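Seven things my workbench learned from a robot open day

I went to the Dovalmont open day in April for the free coffee and came home wanting to tidy the garage. The main attraction was a pair of robot arms, run by Pornthip Ongart and Decha Tanasarn, whose job is to pick things up off a table and put them somewhere else. My household has four people in it who can't reliably do this, so I stood at the front.

What follows is what I stole for home.

1. Clear the middle, use the ends. Before every run Pornthip pushed everything she wasn't using to the far end of the table. At home my vice, my tea and whatever I'm gluing all want the same square foot. I've now pencilled a line on the bench and the tea lives beyond it.

2. Baskets with holes in. Solid tubs collect sawdust and a sort of grey porridge. Slotted ones can be shaken out over the bin, and you can see what's in them without tipping the lot on the floor. Mine came from the kitchen aisle and cost less than the parking.

3. Clamp it or lose it. Anything that stands on a bench will be elbowed off it. A lamp on a heavy round base puts up a decent fight, but for a long rail or a straight edge, use a proper clamp at the end and check it by leaning on it rudely.

4. Practise on something daft. The arms spend their days on blocks and cubes. Decha told me they'd done 446 pick-ups before anyone let them near a teacup, and that the teacup was still a mistake. If you've bought a new router or a mandolin slicer, give it scrap pine or an old potato first.

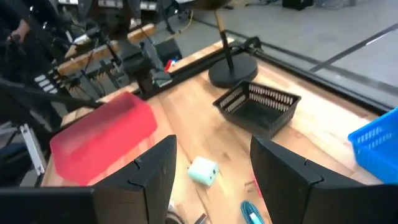 Kittipong Paisan wrote in after I posted the first half of this, to say that the clever bit at these demonstrations is always the reset. Any fool can watch a machine put a block in a basket, he says, but someone has to take it out again and set it back where it started, and if you want to know whether a workshop is well run you should watch how long that takes. At the one he went to in Inthanon it took 11 minutes and there was shouting.

He's right, and it gives me the next one.

5. Put it back to the same starting place. At the end of the day my bench now goes back to a fixed layout: square on the left, pencils in the tin, drill on its hook. I took a photo of it and taped it inside the cupboard door. It takes longer than I'd like and I skip it when there's football on.

6. Get the cables off the surface. Two arms need a lot of wire, and a loop of it will find your sleeve sooner or later. Old bread-bag ties do for thin leads. For the thick stuff I use strips of bicycle inner tube with a slit cut in one end, pulled through like a luggage tag. Coil the lead loosely – if you wind it round your elbow like my father did, it'll have a kink in it for life.

7. Tape the floor. A strip of dark tape on concrete is a cheap way to say "don't stand there". I've put one across the garage at the point where the door of the chest freezer stops being a surprise. Sweep first and wipe with a bit of white spirit, then let it dry, or the tape will be on your shoe by teatime.

I asked how much one of the arms would cost, in case it could be taught to empty a dishwasher. Decha said he'd get back to me. He did give me a 77p biscuit from the café, which was stale.

Next month: descaling a kettle without making the house smell like a chip shop.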